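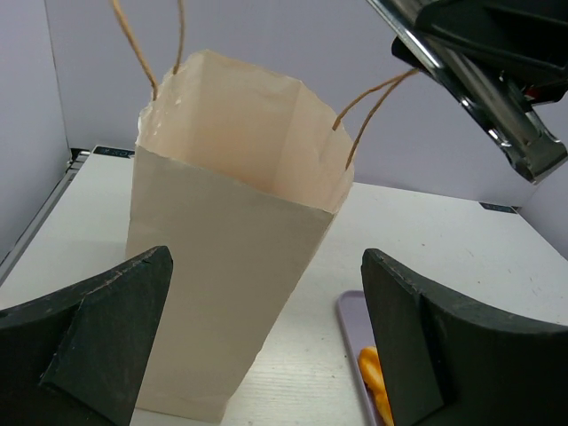
By Vira Zakharchenko

I'm happy to share that Skoryk has set its first real budget for automation, and I get to be the one spending it! We're putting two-armed packing stations on the bread counters at our Tirnach and Ellton shops, with orders going in this October.

I've been working on this plan with Miklós Szűcs from Nindero for 19 weeks, and most of our arguments were about small stuff - tongs, trays, how wide a paper bag should open. We've set aside $2,000 per shop just for those bits (my first draft had a big fat zero on that line, oops).
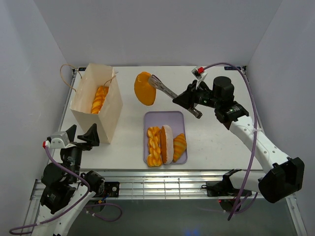 Bagging bread with tongs at a two-arm station.

The arms themselves will be leased for 24 months. I wanted to buy, Miklós talked me out of it, and I'm glad he did, because our menu changes a lot and I'd like the option to swap gear. Training hours and spare grippers get their own line too.

If you run a bakery and you're pricing this kind of thing, write to me at the Skoryk press desk. I'll gladly send you our planning sheet - it's messy but it's all there.

14 shares | 3 comments

We use cookies to improve your visit. Accept | Settings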